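Print this page
E-mail this article

4. Rules for image quality in wrist-camera records

4.1 Scope

The rules in this section apply to video recorded by a camera mounted at the wrist of a manipulator and kept as part of a task record. They do not apply to fixed overhead cameras, which are covered in Section 3. They were drafted at Dakwood by Karpenko and Zakharchenko and revised after a trial at the Gornik site. The text given below is the revised text. Where the trial led to a change, the earlier wording is noted.

A wrist camera moves with the tool. Its images are sharp when the arm is slow and poor when the arm turns quickly or when the light is low. Most sites deal with this by deleting blurred frames before the record is stored. We found three different deletion methods in use at the sites we visited, and none of them was written down. Two sites using the same arm and the same task could therefore hold records that differed in length and could not be compared.

4.2 Retention

Rule R1. A frame shall not be removed from a task record on the ground of blur alone.

Rule R2. A frame that fails the sharpness test shall be marked as degraded. The mark shall be stored beside the frame and shall not alter the image.

Rule R3. The sharpness test, its threshold and the version of the software that applied it shall be stated in the record header.

The first draft of R1 allowed removal when no more than 2 frames in a row were affected. This was dropped. Short gaps proved hard to tell apart from dropped frames caused by a bad cable, and the people reviewing the records at Gornik asked for a single rule with no exception.

4.3 Labeling of degraded frames

Labels are the main source of error in degraded frames. A labeler who has seen the sharp frames on either side will tend to carry names forward, and the label then states more than the frame shows. This may be acceptable for tracking. It is not acceptable when the labels are used to judge what the arm could detect at a given instant.

Rule R4. Labels on a degraded frame shall be made from that frame only, unless the label is marked as carried.

Rule R5. Where the form of an object cannot be made out, the label shall give color and position and shall leave the object class blank.

Rule R6. The state of the gripper shall be labeled whenever both fingers are in view, including in degraded frames.

R6 was added at the request of Demchenko. In her review the fingers could often be read when the rest of the image could not. They are close to the lens and do not move relative to it except when opening or closing, so motion of the arm smears the background far more than it smears the tool.

4.4 Trial

The trial set held 1,498 frames taken from 48 task records. Kaewsai and Stamatopoulos labeled the set separately, first with free choice of class names and then under R4 to R6. They did not discuss single frames until both passes were complete. Figure 4 is a frame of the kind to which R5 and R6 both apply.
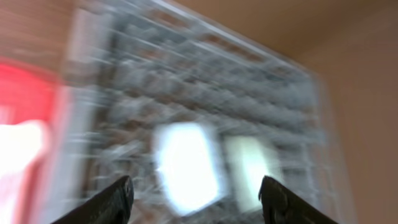
Figure 4. Degraded wrist-camera frame. Gripper fingers open, nothing held. Gray-white grid-like structure ahead, class left blank. Red object at left, class left blank.

In the first pass the two labelers gave different class names to the same region in 37 frames. Most of these cases involved large structures with repeated cells, which one labeler entered as a rack and the other as a tray. In the second pass the class was left blank by both labelers in nearly all of the same frames, and the remaining cases were settled by reading R5 again. Gripper state was not in dispute in either pass.

Bright patches caused a separate problem. An overexposed area may be an opening, a lamp or a reflection, and the draft rules did not say how to enter it. The following rule was added.

Rule R7. An overexposed area shall be labeled as glare or as bright area of unknown cause. It shall not be labeled as an opening unless an edge or depth cue in the same frame supports this.

4.5 Use of degraded frames in acceptance tests

Degraded frames may be used to test whether a controller stops or slows when its view is poor. They shall not be counted as failures of object detection. The Momima test plan had mixed the two uses and reported one score for both. Under the revised rules the scores are kept apart, and the share of degraded frames is reported next to each.

The rules do not set a limit on that share. A limit was proposed by Whitlock and was not adopted, as the records available to us came from arms running at different speeds and under different lighting. Sites are asked to report arm speed and exposure time with each record so that a limit can be considered in the next revision, planned for December.

Print this page
E-mail this article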